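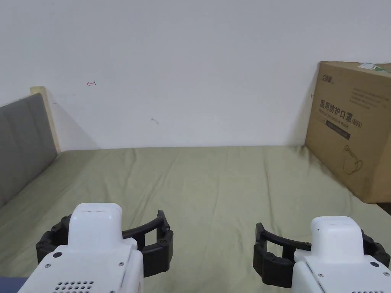

# Plindard Folding Set

Two-handed garment folding on a bed, recorded with hand-held grippers for the Virier linen-room project. 436 episodes, 34 of them marked as failed and kept in. Head view and gripper views.

## Why it was collected

Adbridge wants the folding station at its Domański site partly automated by June. The pitch says staff will be "freed for higher-value tasks." We asked which tasks and got a slide. Treat that claim as unproven – this data can't support it.

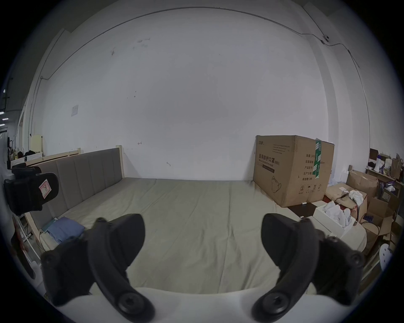

**Will a policy trained on this set replace the folding shift?**

We doubt it. Our 3,465 labeled grasps cover clothing on a bed, with a person deciding what to pick up. A shift also sorts, checks stains, clears jams and answers the phone.

## What changes for staff

In the 14 weeks of planning, the only new duty anyone wrote down was watching the machine. Watching is tiring, and the pay grade for it is still blank. Long sleeves got the most label corrections, and those corrections were made by the same people whose hours are under review.
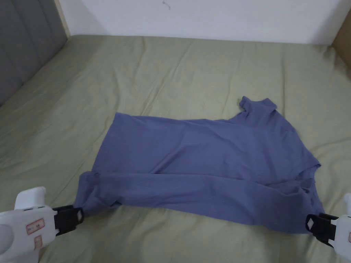 Label time was not counted in the savings estimate. If you reuse that estimate, add it back.

## Limits

- No towels, no fitted sheets
- Success labels are one annotator's opinion
- Cycle times are demonstration times and should not be quoted as robot speed

Last edited Wednesday, February 25, 2026

3 comments · 14 shares

Related
- Virier grasp labels: format notes
- Domański site: task list before automation
- Known label errors

Contact the maintainers | © Plindard | Back to top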